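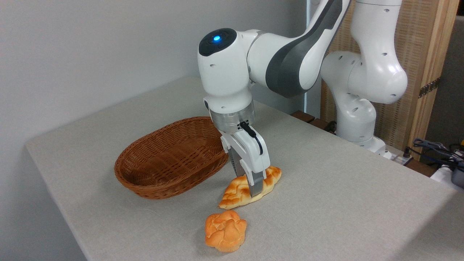

Gripper closed on the twisted pastry, with the roll and the basket still to deal with.

2nd October
By Hường Lại

I have been working on the bread job at the Zadbridge workshop since May, and the arm will now take hold of the long pastry across its middle. The round roll is next.

Most of the trouble was height. The tabletop is covered with a pale cloth, and the cloth wrinkles. I taught the first set of positions on the bare table and then put the cloth on, so every one of them was slightly wrong. I now smooth it out, tape the underside to the table and teach the lowest point again before I run anything.

The other trouble was angle. The pastry is long with pointed ends, and if the fingers come down near a tip it swings round and ends up somewhere else. I changed the program so that it finds the two ends, takes the point halfway between them and turns the wrist to suit. Bạch wrote the part that finds the ends. It is 26 lines long and I have left it alone.

I slowed the last stretch of the descent to 2 centimetres a second. Soreo thinks this is far too slow and he may be right, but I would like the grip sorted out before I touch the speed. Closing force is set by trial. I started low and went up in small steps, writing each value on the sheet pinned by the door.

The gripper cable is short and loops down from the wrist into the side of the housing. If the wrist turns too far the loop pulls tight, so I put a limit on that joint. A longer cable would be better. Tesitz has one in his box of spares and says I can have it when he finds it.

The log has 200 attempts in it so far. I have not sorted them properly, and some are from before the cloth was taped, so those need to come out first.

After that, the roll. Its top is all lumps, and I want to try gripping it lower down, below the knots. The basket can stay where it is for now, as the drop point is already saved.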